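Toft Writing Circle: Frequent Questions

How long may my story be?
Please send 200 to 80 lines, never more. A title is not counted. 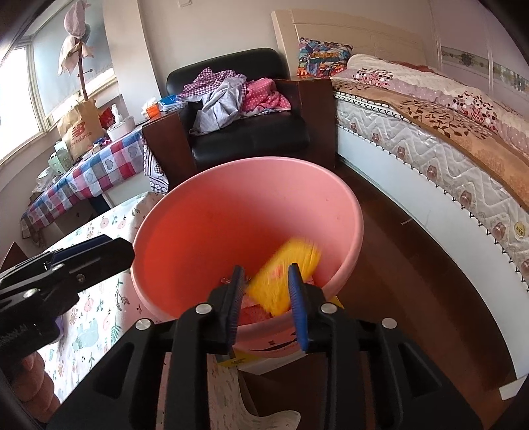 Do you give writing prompts?
Yes, one prompt for each meeting, and you are free to change it. Sometimes it is only a thing from the house. A large pink basin, for instance, can begin a story about a grandmother or a flood.

When will I get comments?
Within 4 weeks. Arnar Hauksdóttir reads all the poems.

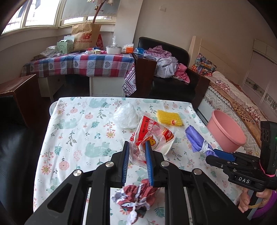 Adaeze Amadi wrote to us that she waited five weeks, and that the comments on her second chapter were worth it.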